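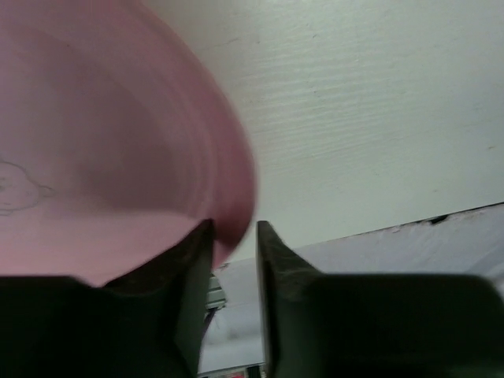 Tape the cable before you touch the software

Every time a two-arm cell drops a plate, somebody opens a laptop. Wrong tool. I look after one of these cells, plates and an orange basket, nothing fancy, and most of my faults are hardware. Cable drag. A pad worn smooth. A screw in the rail backed off a quarter turn.

My rule is 20 minutes of hands before any typing. Power off, move each arm through its whole reach by hand, feel for the spot where it gets heavy. Then the cables. Ours are purple and they loop wide, out past the elbow and back down to the boards at the front. People hate that, it looks sloppy. Leave it. A short tidy cable pulls on the wrist at full stretch and you get an error that comes and goes and eats your Wednesday.
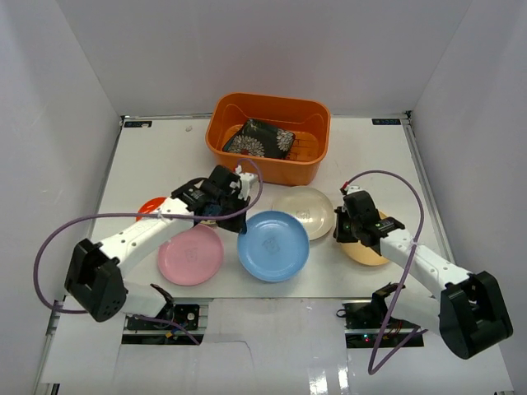
Which brings me to zip ties. Ban them near the wrist. Cloth tape, one wrap, replace it when it goes gummy. The Lenero people shipped us a cable kit with 26 ties in the bag and I've used none. Still in the drawer.

Pads next. Plates are the worst thing you can give a gripper – slick, curved, hardly any edge to hold. We wipe the pads every 50 cycles and swap them when the corner rounds over. Not when they tear, thats too late. The counter on our last set said 2,619 when I pulled it and I should of pulled it sooner. 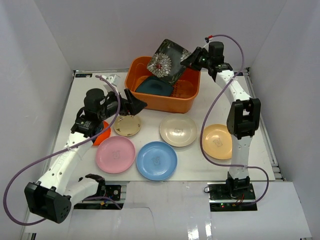
Same goes for the home position. Check it cold, first thing, against a mark on the table. Pencil is fine. I know Brodar sells a fixture for this, we borrowed one, it went back. Took longer to clamp down than the check itself. Zeroing both arms again after a joint swap, yes, always, even if only one got opened up. They share a basket. If one is off by a hair the other one gets blamed.

And write it down! Paper, next to the cell. Date, joint, what you did. The log on the computer only knows what the computer noticed.
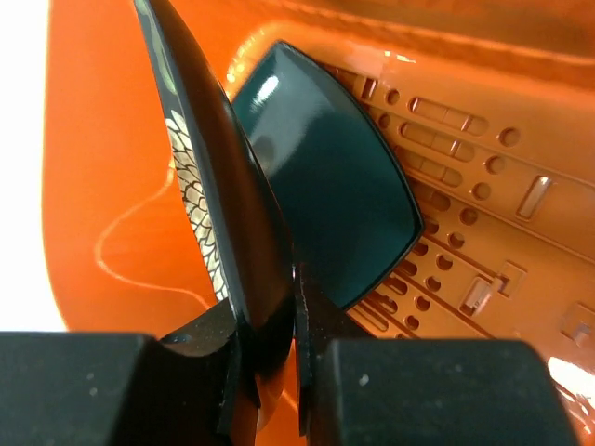

Lech Rutkowska disagrees on the wiping, and wrote in to say that at Prata they quit doing it by count and go by feel, since a dusty day ruins pads in half the cycles and a clean one hardly marks them. Fair point. I'd still keep the count for whoever is on shift and hasn't got the feel yet. Tape stays though.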